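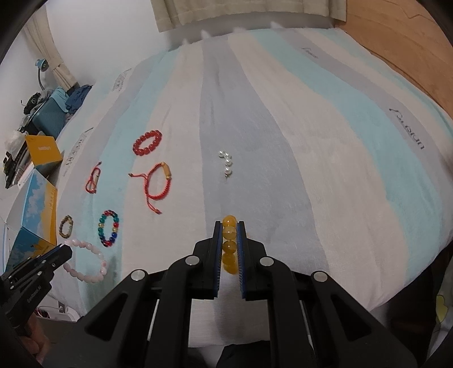 Bracelets out on the bed, reds at the back

Mundesside Beads & Trinkets Forum > Wearing, Mending and Storing

Thread: Red cord bracelets and beaded ones – can they live together?

cordelia_knots
January 14, 2019

Hello all, long-time reader, hardly ever post. I've finally tipped my bracelets out of the old Hauser biscuit tin and spread them over the bed, and I'd like some opinions before they go anywhere near a tin again.

It's a mixed lot. There's a round one in glossy red beads that I wear to everything, the red braided cords with the gold bits on, a multicoloured one in red, green, blue and gold, a little brown and gold one, a pale pink one, some white pearls and a strand of yellowy amber beads you can see light through. Most of it came from my godmother, Marlies Holzer, who never bought one of anything in her life. The cords I bought myself at Stidine, the market on the front, back in July.

In the tin the cords wrap themselves round everything else. It's the loose ends that do it, the drawstrings with the tiny beads at the tips. I pull out one bracelet and get a whole bunch like grapes.

So my questions are:

Do you keep cord and beads apart, or is that fussing?
Do you leave the sliding knots open or pull them up small before storing?
Is a stretchy beaded bracelet better hung up or laid flat?

I've got an evening set aside and a cup of tea, so fire away.

pinmoney70

Ooh, lovely, I do like a good tip-out! I keep everything in the same drawer and have done for years, so I'm going to be the one who says it's fussing. Pull the knots up small and they behave. It's when they're left wide open that the ends go wandering.

That red beaded one is gorgeous by the way. Is it glass?

cordelia_knots

No idea, sorry! Marlies would have known, or would have told me something with great confidence. They're cold to pick up and they click nicely, that's all I can offer.

Here are the reds together, one of the cords and the beaded one. You can see the drawstring I mean on the cord, sticking out to the left with its little amber-coloured bead on the end. Sweet when it's on your wrist, a menace in a tin. 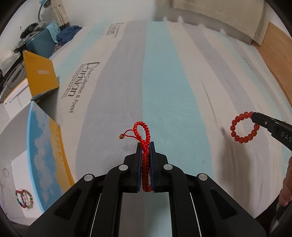 old_tangle

I'm afraid I disagree with pinmoney, and quite strongly. Do NOT pull the knots up small for storage. I did that with a whole batch and the cord took a set – when I opened them out again they had kinks exactly where the knot had been sitting, and one of them never did slide properly after that. Half open is what you want, so there's an easy loop and the knot isn't under any strain.

And yes, keep them apart. Those gold beads and bars on the cord ones will rub against whatever they're next to. I lost the shine off a very nice string of pearls that way. Pearls are soft, people forget. If those white ones of yours are real, get them into a bag of their own tonight.

pinmoney70

What sort of cord was it though? I've had mine pulled up tight for ages and not a kink in sight. Nylon springs back. If yours was waxed cotton then I can believe it, that stuff remembers everything.

old_tangle

Waxed cotton, now you mention it. Fair enough. I'd still not do it.

bede_of_bomima

Bomima stallholder here (small shop, back lane, you'd walk straight past it). I sell a lot of the red cord ones and I'm with old_tangle on leaving them half open, but for a duller reason. The weak point is the end of the string, just past the little bead, where it's knotted off and the cord starts to fray. Every time you haul the knot right up you've got that much more loose end flapping about and catching on things. Customers bring them back to me with the end bead gone far more often than with the braid worn through.

If the ends look fluffy, a tiny dab of clear nail varnish on the last knot, let it dry properly, and leave it alone. Please don't go at it with a lighter unless you know it's nylon. I've watched a grown man called Sverre Rønning set fire to a birthday present on my counter.

cordelia_knots

Poor Sverre!

I went and had a proper look after reading that. I'd laid the reds out in a fresh bit of space and, yes, one of them has definitely gone fluffy past the bead, on the string at the bottom right. The bigger of the two in this one, with the fat gold bar. I also hadn't noticed that the gold bead under the bar is duller than the one above it. Has that been rubbing, do you think, or was it always like that?

The other cord has folded itself up into a narrow twist and seems quite happy that way, so I've left it. Slimmer bar on that one.

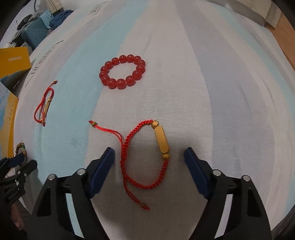 bede_of_bomima

Hard to say on the bead without having it in my hand. Could be wear, could be that they came out of different bags when it was made up. The plating on small beads varies a lot, even within a packet. Give it a gentle wipe with a dry cloth (no polish, it'll get into the braid and you'll never get it out) and see if it comes up any brighter.

The fluffy end is exactly what I meant. Varnish on that one.

And please unfold the narrow one. It may look happy but a braid that's stored with a twist in it starts to wear along the fold.

mrs_fennimore

Can I put in a word for hanging? I've got a row of cup hooks inside the wardrobe door, cords on one side and beads on the other, and I haven't untangled anything for 9 years. It cost me next to nothing and I can see everything when I'm getting dressed, which means I wear it all, even the silly ones.

The one rule is don't hang anything heavy that's on elastic. Light seed beads are fine. Big beads will stretch it.

pinmoney70

Cup hooks, now that I could get behind. Do they not swing about when you shut the door?

mrs_fennimore

They do a bit. I rather like the noise.

old_tangle

I'd be worried about the elastic even with light ones, mrs f. Elastic hates being hung, it hates sun and it hates hand cream. Flat, in the dark, in a shallow box. I restring all mine every couple of years whether they look tired or not.

mrs_fennimore

Every couple of years! I'd never get any supper cooked. I restring when one pings off in the Co-op and that's quite soon enough for me.

cordelia_knots

I think I'm somewhere between the pair of you. The red beaded one is stretchy and it's the one I'd cry over, so that's going flat. The cords can have hooks. I've a wooden wardrobe with a nice wide door and if I put the hooks low down nothing will bash against the mirror.

Pearls have been bagged, old_tangle, you'll be pleased to hear. They're in the little cotton pouch my earrings came in.

Nobody has said anything about the amber-coloured strand yet. Is there anything special to be done with it? I don't know if it's real amber and I'm a bit frightened to test it.

old_tangle

You don't need to test it if you're not selling it. Treat it as if it were real and you can't go far wrong. No perfume, no hairspray, not on a radiator shelf, and don't let it knock about with the harder beads. Another pouch, I'm afraid!

There's the salt water trick, where you see if a loose bead floats, but I wouldn't dunk a strung piece. The thread will sit there damp for days.

bede_of_bomima

Agree with that. I've seen the hot pin test leave a nasty little hole in something that turned out to be perfectly good, and the poor woman was beside herself.

If you want pouches, I buy the plain cotton ones in packs of 10 and they're much better than plastic. Put a slip of paper in each one saying what it is, or you'll be opening every last one looking for the pink.

cordelia_knots

Good thinking on the paper slips. I'll be raiding the drawer for anything with a drawstring.

Update on the dull bead – wiped it with the cloth from my glasses and there's no difference that I can see, so I'm going with different bags. The varnish is on the fluffy end. It's a bit stiff but you'd have to be looking. And the narrow one has been unfolded, bede, it's lying under a paperback to persuade it.

The tin is going back to being a biscuit tin.

pinmoney70

What's going in it? Important question.

cordelia_knots

Shortbread, if I can get the hand cream smell out first. Any tips for that?

mrs_fennimore

Bicarb, lid on, leave it 2 nights. Then shortbread. Let us know how you get on with the hooks, and do get the brass ones, the white plastic-coated sort catch on cord something awful.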